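Section 4: Setting Up the Ribber Attachment

7 min read

This section covers fitting the Irkach ribber to the Peser single-bed knitting machine, checking the alignment, and working a first test swatch in 1x1 rib. Read all of it before you begin. If you bought the machine and ribber as a set, the brackets may already be fitted to the main bed and you can skip steps 1 to 3.

Before you start

The ribber is heavier than it looks and has hooks along its top edge once the needles are forward. Use a table that does not flex and is at least 10 inches longer than the main bed. Clamp the main bed first and remove any knitting that is still on it.

You will need:

- the ribber bed
- two ribber brackets (left and right, marked on the inside face)
- the ribber carriage and connecting arm
- the cast-on comb and wire
- two large and two small weights
- the racking handle
- a screwdriver with a flat blade

CAUTION: Set all needles on both beds to position A before the beds are brought together. Needles left in working position can cross and bend.

4.1 Fitting the brackets

1. Loosen the two table clamps on the main bed and slide the bed toward you until its front edge is level with the front edge of the table.

2. Hold the left bracket under the main bed with the slot facing out. Pass the clamp screw through the slot and turn it until it just holds.

3. Do the same on the right side. Check that both brackets touch the underside of the bed along their full length, then tighten both screws by hand.

4. Raise the back of the main bed with the tilt feet supplied in the bracket bag. The bed should now slope down toward you.

Note: Tables thicker than the clamp opening cannot be used with the ribber. Do not pack the clamps with cardboard or felt. The bed will creep during knitting and the alignment will be lost.

4.2 Mounting the ribber bed

1. Hold the ribber bed at both ends with the needle hooks facing up.

2. Lower it onto the brackets so that the two pegs at the back drop into the lower notches. This is the rest position.

3. Lift the ribber straight up until both ends click into the upper notches. This is the working position.

4. Press down lightly in the middle of the bed. If it moves, drop it to the rest position and lift it again.

To lower the ribber at any time, press both release levers together. If you press only one, the bed will twist and the pegs can jam.

Store finished pieces and garments waiting to be seamed away from the machine while you work. Yarn ends and loose cuffs catch easily on the lower bed, and a pulled thread in a ribbed fabric is hard to work back in. 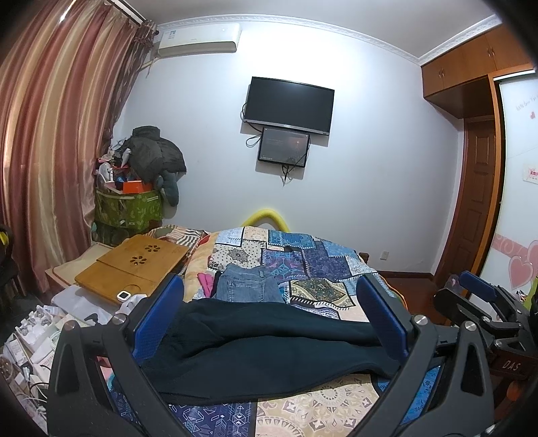 4.3 Checking the alignment

There are two settings to check, the side-to-side position and the gap between the beds.

1. Turn the racking handle until the pointer reads 5.

2. Set the pitch lever to H (half pitch).

3. Bring three needles forward at the left end, three in the center, and three at the right end of both beds.

4. Look straight down between the beds. Each ribber needle should sit midway between two main bed needles.

5. If the needles are off to one side, loosen the adjusting screw under the racking plate by half a turn, slide the ribber over, and tighten the screw.

6. Check all three places again. Adjusting one end can shift the other.

For the gap, look along the beds from each end. The gate pegs should be level with one another and the space between them even from left to right. Set the height with the small screw on the inside of each bracket. Turn clockwise to raise the ribber.

CAUTION: Do not change the height with the ribber in the working position. Lower it first.

4.4 Attaching the carriages

1. Remove the sinker plate from the main carriage and put it in the accessory box.

2. Fit the connecting arm to the main carriage and tighten both thumb screws.

3. Slide the ribber carriage onto the ribber rail from the right.

4. Push the main carriage toward it until the arm locks onto the two pins.

5. Set both carriages to slip and move them across the full width of the beds twice. The movement should be even. If you feel a catch, stop and look for a needle that is partly forward. Do not force the carriage.

6. Put one drop of machine oil on each rail and wipe off the extra with a dry cloth.

Set the row counter to 000 when the carriages move freely. The Ilico counter fits on the left side of the main bed and must be moved back one hole to clear the connecting arm.

4.5 Test swatch

Use a smooth, light-colored yarn for the first swatch. Pacheco 4-ply is a good weight for this gauge. Avoid mohair, chenille, and anything with slubs until the settings are right.

1. Bring 20 needles to position B on the main bed, and the matching needles on the ribber. Push back every other needle so that the working needles on the two beds alternate.

2. Set both tension dials to 1 and thread the carriage.

3. Knit one row from right to left. The yarn will form a zigzag between the beds.

4. Push the comb up from below so that its teeth pass on both sides of the zigzag. Slide the wire through the comb and let it hang.

5. Hang one large weight in the center of the comb.

6. Set both carriages for circular knitting and knit two rows, then set them back to normal.

7. Raise both dials to 3 and knit 30 rows.

8. Raise the ribber dial by one number if the purl side looks tighter than the knit side.

Note: The cast-on edge should be firm and should not flare. If it flares, use a lower tension for the zigzag row.

4.6 If something goes wrong

Stitches drop at one end only. The gap is wider at that end. Repeat the height check in 4.3.

Loops form at the edges. There is not enough weight at the sides. Hang a small weight on the last two stitches and move it up as the fabric grows.

The carriage stops partway. Release the connecting arm, lift the carriage clear, and return the needles by hand. See Section 7 for the full procedure.

Stitches do not knit off the ribber. Check that the ribber carriage levers are up and that the yarn is not too thick. If both are correct, look for a bent latch.

Replacement needles are part number 377 for the main bed and 163 for the ribber. They look alike but have different butts and cannot be swapped.

4.7 Putting the ribber away

Cast off or transfer all stitches to the main bed. Return the needles to position A, take off the weights and comb, and lower the ribber to the rest position before you lift it off. Keep the brackets on the main bed if you plan to knit rib again soon. Store the ribber flat in its case, with the foam strip over the hooks.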